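Brirnell Household Textile Terms

README for the Brirnell term list, release 3

Contents

This package holds a controlled vocabulary for printed household textiles: tablecloths, sheeting, curtains, tea towels and cushion covers. It contains 1,937 preferred terms in 51 groups, plus variant spellings and trade synonyms. It is meant for catalogers at small museums, resale archives and mill sample libraries who need consistent wording in a pattern field.

Files

terms.csv: one row per preferred term
variants.csv: variant spellings, each pointing to a term ID
groups.csv: group names and parent groups
changes.txt: additions, merges and retired IDs

All files are UTF-8 with comma separators and a header row. Quotation marks inside a field are doubled. Term IDs are never reused. A retired ID stays in terms.csv with status set to R and the replacement ID in the see_instead column.

Sources

The core list was transcribed by Poppy Treloar from the Kwok mill order books. Khairul Simanjuntak added the botanical groups and reconciled them against the Zuratum sample cards. Where the two sources disagree on a motif name, the Zuratum form is preferred and the Kwok form is kept as a variant.

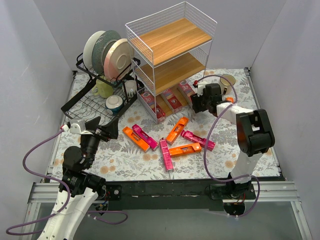
Ground color and motif color are recorded in separate fields. A cataloger should enter the ground first, then the motifs in order of the area they cover. "Floral" is a group heading and should be used as a term only if no narrower term applies. Leaf motifs without flowers go under "foliate", and ferns have their own term below it.

Known problems

Sprig and spray overlap. Release 2 treated them as one term; release 3 splits them on whether the stems are joined, and older records have not been remapped.

Color names in the Kwok books are dye shop names and do not map cleanly to everyday words. "Drab" covers at least three different browns. Nearly 15 percent of color variants have no confirmed match and are marked U.

Repeat size is not covered. Woven patterns are included only where a printed version of the same design exists.
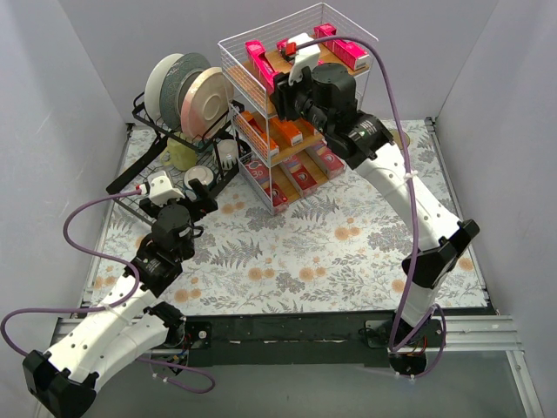

Loading the files

Load groups.csv before terms.csv, or the parent check will fail. The Istico importer expects the status column to be last; reorder it if your export tool has moved it.

Corrections

Send corrections to Ayodele Fashola with the term ID, the proposed wording and a source. Requests received by May go into the next release. Merges need a second reader, currently Prasetyo Manurung.

License

Free to use and adapt with credit to the Brirnell term list. The order book scans are not included and cannot be redistributed.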